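Bimanual gripper comparison, cable and small box tasks

hrosales
Posted 04/12/2019
We finally got both arms running off the Comari controller and started comparing fingers. The job is unplugging a network cable from a little black adapter box and handing the box over. Long tapered fingers on both sides, wrist cameras on both.

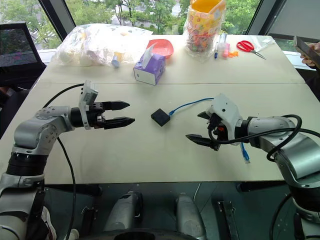
Grip force is set low for now because the clip on the plug breaks easily. At 225 ms of delay from the leader arms I overshoot a lot. Almost 2 hours of practice helped some, but I still bump the table.

Senan
What pads are you running? We tried the bare Millow fingers and thin cable rolled right out of them.

hrosales
No pads yet. I have 4 sets of silicone ones to try next. I also want to see how close the tips can get before the wrist mounts get in the way.

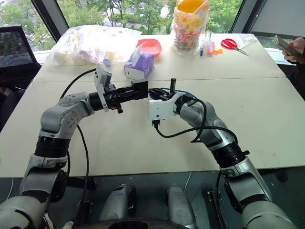

Faustino Cuevas: skip the silicone. It grabs the cable fine, but then it won't let go of the box cleanly. Fix the delay first and you may not need pads.

rianne_v
Disagree. We run the same delay in Lostville and pads made the bigger difference for us. Depends on the part, I guess.

hrosales
Fair. I'll test both and change one thing at a time.

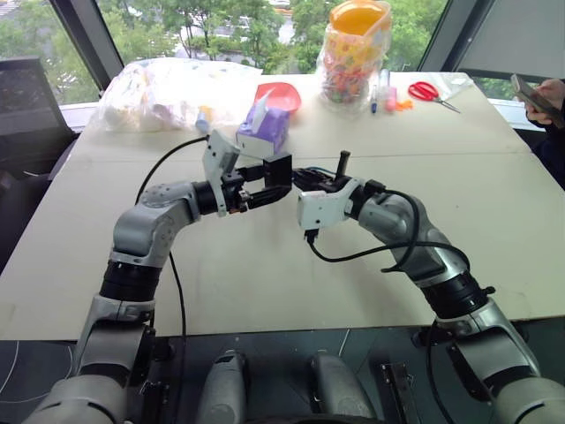 Handover is the step I care about most. The receiving side needs a clear view of the part, and the wrist camera loses it at short range. With the box in the left gripper and the right fingers almost touching it, there is very little room left to correct. I may move the camera mounts back before touching anything else.

Senan
Post the mount files if you do.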